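Ticket 3000-765
Product: Nidine rotating utensil stand, stainless
Opened by: Nabila Radwan
Status: Closed

Problem as reported
The cap at the top of the stand doesn't turn freely. It moves a little, catches, then jumps to the next position. When something heavy is on one of the hooks the whole stand leans that way. Bought in January, used in a shared kitchen at Lisodside. No drops or knocks that I know of.

Reply 1, Stenano support
Please check whether the knob on top is tight. Turn it clockwise by hand until it stops, then back it off slightly. If the cap still catches, take it off and look for a washer between the cap and the pole. Let us know what the stand is standing on.

Update, Nabila Radwan
Knob was loose. Tightened it and backed it off as described. Cap turns better but still catches at one point. There is a thin washer under the cap and it has a nick in the edge. The stand was on a tiled counter, so I moved it to a table to rule out the tiles. Still leans, less than before.

Reply 2, Stenano support
The nicked washer explains the catch. We are sending a replacement, part 205. For the lean, hold the base still and turn the pole clockwise. The pole screws into the base and can work loose when the cap sticks, as people push harder to get it around. Don't use pliers directly on the pole – they will mark the finish.

Update, Nabila Radwan
The pole was loose, over half a turn. Hand tight now and it stands straight with nothing on it.

Washer arrived Friday. Fitted it with the flat side down and put the cap and knob back on.
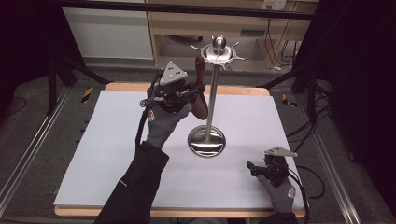 I then hung the ladle on its own, which is the heaviest thing we keep on it, and left it for an hour. No lean. Turned the cap 5 times in each direction and it didn't catch. With everything back on there is a faint scraping sound, only when turning left. I can live with that.

One question before you close this. The leaflet from Omerović, the shop we bought it from, says to oil under the cap. Is that right for this washer?

Reply 3, Stenano support
No oil on part 205, it makes the washer swell. Wipe it with a dry cloth. The scraping should wear off with use. If it gets louder, reply to this ticket and it will reopen.

Closed by support, 4:15 pm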